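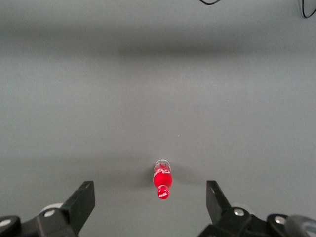
Packing a box of miniatures sounds like a five-minute job until you've done one badly and opened it at the other end to find half the bits under the flaps. I've been sending and storing little play-shop things for years now (groceries, bottles, tins, tiny loaves, the lot) and I've got a way of doing it that I'm pretty happy with. It suits anything small and oddly shaped, like the mini Coca-Cola bottle with its clear end, its red body and a red cap with the name on in white. A bottle like that is fat in the middle and thin at the neck, and it'll roll given half a chance, so most of what follows is about stopping things moving.

What you'll need

A shallow cardboard box with a lid. Mine are the flat Hokik ones, but a shoebox cut down will do just as well.
Tissue paper, plain white if you can get it.
Thin card, such as an old cereal packet.
Scissors, a pencil and a ruler.
Paper tape. Please don't use parcel tape on the inside of the box!
A soft paintbrush, the cheap sort out of a child's paint set.

Clean everything first

Lay your pieces out on a plain surface with a decent light coming from one side. Side light is brilliant for showing up fluff and fingermarks on shiny plastic. Go over each one with the dry paintbrush and get right into any ridges, as dust loves a ridge. If something's sticky, use a barely damp cotton bud and keep well away from the lettering. I once wiped the label clean off a jam jar I'd paid good money for at the Sivstead toy fair, and I still think about it.

Clear plastic gets its own bit of cloth. Whatever you used on the painted pieces can leave a faint smear, and on a see-through part you'll spot it straight away.

Make the dividers

Measure the inside of your box and cut strips of card to the same depth, less a whisker so the lid sits flat. Cut slots halfway through each strip and slide them together in a grid, the way they do for wine glasses. My usual box takes 18 compartments, which is plenty for one shelf of a play shop with a couple left over for odds and ends.

Don't make the squares all the same size. I did that with my first one and it was hopeless, because the cereal boxes rattled and the bottles wouldn't go in at all. Put your longest piece down on the card, draw round it, add a finger's width at each end and make that your long row. Everything else can fit in round it.

Wrapping bottles

Tear a piece of tissue to four or five times the length of the bottle. Tearing gives you a softer edge than cutting and it bunches up better. Fold it in half, lay the bottle along the fold and roll it up loosely, then twist a second scrap of tissue round the neck until it's as fat as the rest. You want a sausage, basically. Once the neck's padded out the whole thing sits level and the cap isn't taking any knocks.

Tuck the ends under and don't tape them. Lay the bottle on its side in the long row, and put all the caps at the same end so you know where to be gentle when you're unwrapping. I draw a little arrow on the divider in pencil.

Filling up and closing

Heavy things go in the middle and light ones round the outside. Once every compartment's full, put the lid on, hold it down and give the box a slow tilt each way. If you hear anything, open it up again and add tissue where the noise is. It normally takes me 3 goes, and the culprit is nearly always a tin.

Lay one last sheet of tissue over the top before you close it for good. Paper tape on two sides is plenty.

Labelling

Write what's inside on the short end of the box, so you can still read it when they're stacked. I put the contents, the month I packed it and a number. I'm up to box 74 (I know, I know). I keep the list in the back of an old Sovix notebook, and it's saved me so many evenings of hunting for a loaf of bread the size of my thumbnail.

Where to keep it

Somewhere dry and out of the sun. Red plastic and printed lettering can both fade on a bright windowsill, and lofts get far too warm in summer for my liking. Mine live under the spare bed, two boxes high, with the Khumalo shop front leaning against the wall beside them waiting for its new door.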